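How to Reset a Living Room Corner in One Evening

I love a small project, and the gap between the sofa and the wall is my favorite kind. It collects crumbs, cords and things you swore you threw out, and you can turn it around in 60 minutes with stuff you already own!

What you need: a vacuum with a narrow nozzle, two microfiber cloths, a soft brush, a few hook-and-loop ties and a small box for strays.

Step 1. Clear the side table

Take everything off the top, snacks included, and put it in the box. If your table is the drum kind with a door or drawer in the side, empty that too. Mine gave up 27 rubber bands and a library card last April.

Wipe wood along the grain with a cloth that is barely damp, then go over it again with the dry one. A round apron like this one picks up fingerprints all the way around, so walk the cloth right along the curve and into the seam.

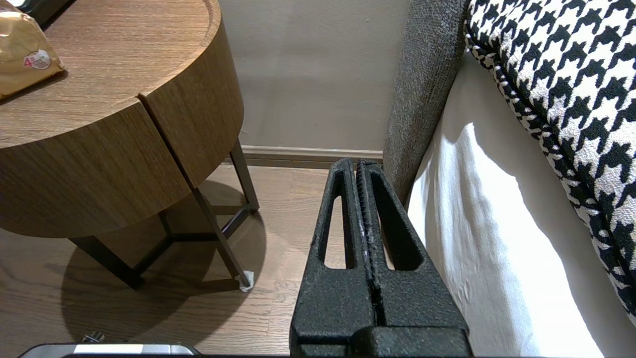
Slim metal legs are quick, but do the lower braces as well - dust sits on top of them and you only notice it when the sun gets low. Check the foot caps before you slide anything across a wood floor. A missing one will scratch the planks in a single push (ask me how I know).

Step 2. Brush the upholstery

Nubby woven fabric holds on to lint. Brush downward first, then vacuum the floor along the side panel. My friend Lok-yiu Sin does it the other way around and ends up vacuuming twice.

Step 3. Tame the cords

Now the fun part! Follow each cord from the wall to whatever it feeds, and label it before you unplug a thing. Masking tape is fine. Gather the extra length into one loose loop near the baseboard and close it with a tie.

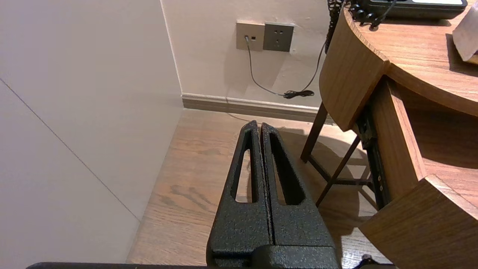
Leave a little slack at the plug end so nothing pulls on the connector. Thin cables don't like sharp bends, so keep the loops as wide as your palm. If a bundle has knotted itself, work from the loose end and be patient - mine took 3 tries.

Step 4. Baseboards last

Run the dry cloth along the top lip, then the damp one along the face. Finish with the corner, where a cotton swab gets into the joint. Let the floor dry before the table goes back, and sort the box while you wait.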